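Nilturell Forum > Student Projects > Climodach Cup (household tasks)

Thread: Mirror cleaning task, labelling and episode cuts

hmohammadi
Posted Dec 30, 2019

Our club is entering the mirror task in the Climodach Cup and I want to settle the labelling scheme before term starts. The task as set: spray the glass, draw the squeegee across it, leave no wet band at the margins. We are training a policy from human demonstrations, first-person view, both hands visible. At present we have 308 episodes, recorded since October by 13 students in their own homes.

The current scheme has two phases, spray and wipe. The boundary is placed at the first frame in which the blade touches the glass. I am not satisfied with this. Between the last trigger pull and first contact there is a period in which the hands are moving into place and nothing is being sprayed or wiped. At the moment it all goes into spray, and the policy has learnt to hover.

Typical still from the set, for anyone who has not worked with this task:
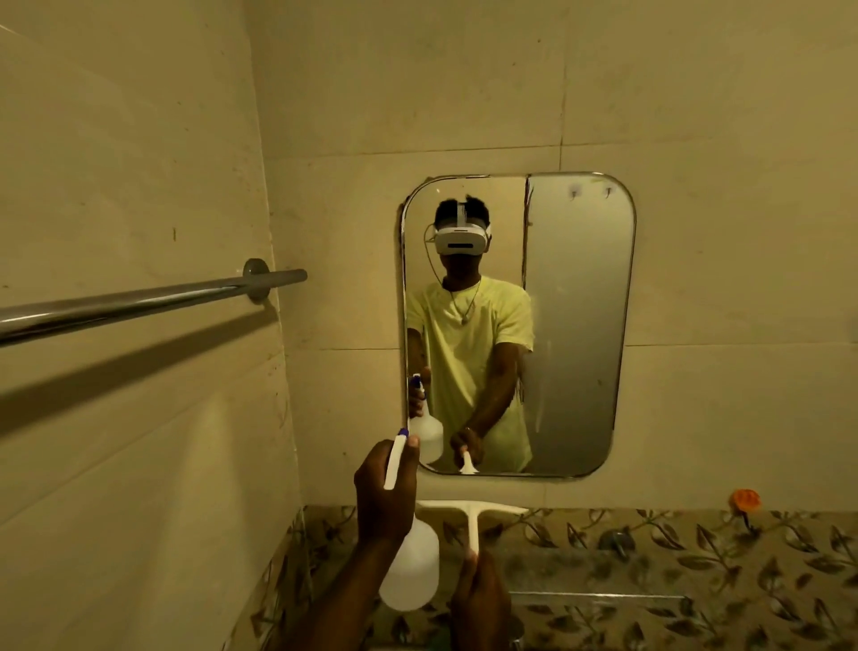
How long should a single episode be?

One full clean of one mirror, from picking up the first tool to putting down the last, with no pauses edited out.

That is the wording on our recording sheet and I do not propose to change it. The question is only how to divide what is inside.

ftalebi_h
Reply 1

Hamidreza Talebi here, Rashti team. We had the same hovering fault last year. We added a third phase called approach and it went away after retraining. Boundaries: approach starts when the trigger finger relaxes for the last time, and ends at blade contact. It is a dull job to relabel but 308 episodes is not many. Two people can do it in a weekend.

One point on your still. The blade is level there, held under the bottom edge of the mirror. Do your students all work horizontally? If some pull down and others pull sideways, you have two strategies mixed in one label, and the average of the two is a diagonal stroke that cleans nothing.

hmohammadi
Reply 2

They do not all work the same way. We gave no instruction on stroke direction. The intention was variety.

dale_caron
Reply 3

I would disagree with Hamidreza on the third phase. More labels means more boundaries, and every boundary is a place where two annotators will differ. We tried five phases on the Jekholm window task and agreement between annotators was so poor that we threw the labels out and went to none at all. The policy trained without labels scored higher on the test rig.

Variety of tiles and lighting is useful. Variety of stroke is a separate matter and should be controlled or at least recorded.

ftalebi_h
Reply 4

Five phases is not three. Also the Jekholm glass was flat, frameless and the same pane each time. A bathroom mirror with rounded corners and a metal edge is a different problem. The blade catches on the edge.

dale_caron
Reply 5

Accepted on the edge. I maintain the point about agreement. Has anyone in Houshang's club measured it? Give the same 20 episodes to two annotators and compare frame by frame before relabelling the lot.

forough_g
Reply 6

I did the annotation for our entry, so some practical remarks.

Contact is hard to see in first person. The blade and its reflection close on each other and the last gap is a few pixels. I used the moment the two meet, which was consistent enough.

The reflection is the larger problem. In the still there is a second pair of hands, a second bottle and a second squeegee in the glass, plus the demonstrator in his headset. Our hand detector picked up the reflected hands in a large share of episodes and swapped them with the real ones. If you feed hand positions to the policy, check this first. Phase labels will not help if the left hand jumps into the mirror halfway through.

The haze matters too. The right side of that mirror is grey and streaked and the left is clear, so the detector will see reflected hands well on one side and badly on the other. The error is not random.

hmohammadi
Reply 7

We do feed hand positions. I had not checked for swaps. Did you mask the mirror?

forough_g
Reply 8

Masking removes the only evidence of which part has been wiped, so no. We kept the full picture for the policy and filtered the detector output only. Any hand with no forearm leading back to the bottom of the view was dropped. It fails when the forearm is out of view, but those frames can be interpolated.

dzintra_oz
Reply 9

Dzintra Ozoliņš, scoring for the Cup this year. Two rules points, as this thread is being passed round.

Section 2 of the task sheet scores residual streaks on the whole glass, including the corners. Permanent marks in the glass are noted beforehand and not counted. Stroke direction is free.

Demonstration data may be recorded anywhere, but the 1000 episode limit applies to the total, including those you discard.

dale_caron
Reply 10

The limit on discarded episodes is a poor rule. It encourages teams to keep bad data.

dzintra_oz
Reply 11

It was discussed at length last season. It stands for this one.

hmohammadi
Reply 12

Order of work, then. Run Forough's forearm filter on the existing set and retrain with the two phases unchanged. Then the agreement test on 20 episodes, with approach added. If the hovering has gone after the first step I will leave the labels alone. I will add a stroke direction field to the recording sheet for all new episodes.

ftalebi_h
Reply 13

It will not have gone. Post the retraining curves either way.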